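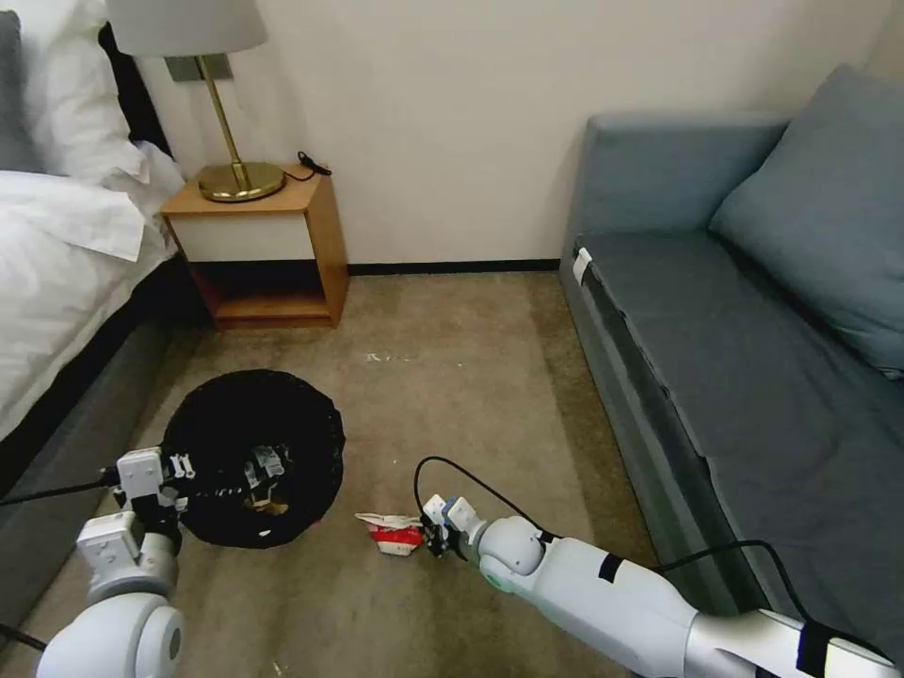
Glenys Brunton and Vlasta Papadopoulos
Student Project Report, Vernlow Robotics Laboratory
December

Teaching a Tidying Task by Teleoperation

1. Purpose

The project examined whether two operators without prior training could record usable demonstrations of a floor-tidying task. The task was set in a furnished bedroom with a bed, a nightstand and a sofa. The robot was to collect discarded wrappers from the carpet and place them in a round black mesh basket. Both arms were controlled remotely by one operator at a time.

2. Method

The operators recorded 200 demonstrations. In the standard procedure the left gripper attends to the basket and the right gripper approaches the wrapper from the side, low over the carpet. In the view at the head of this report, the left gripper reaches into the basket and the right gripper is beside a red-and-white wrapper on the floor. Wrapper positions were changed between demonstrations — always within the open floor between the bed and the sofa.

Each recording was reviewed by the operator who had not made it. A recording was rejected if the wrapper was dropped outside the basket or if an arm touched the furniture.

3. Results

Of the 200 recordings, 33 were rejected. Most rejections came from the first day of work, when both operators closed the gripper too early and pushed the wrapper away. Crumpled wrappers proved easier to grasp than flat ones. The remaining recordings contain 1,034 separate grasp attempts, as several demonstrations included more than one wrapper.

4. Remaining Work

The accepted recordings have been passed to the Hoani group for training. Nine further wrapper types are to be recorded next term under the same review procedure.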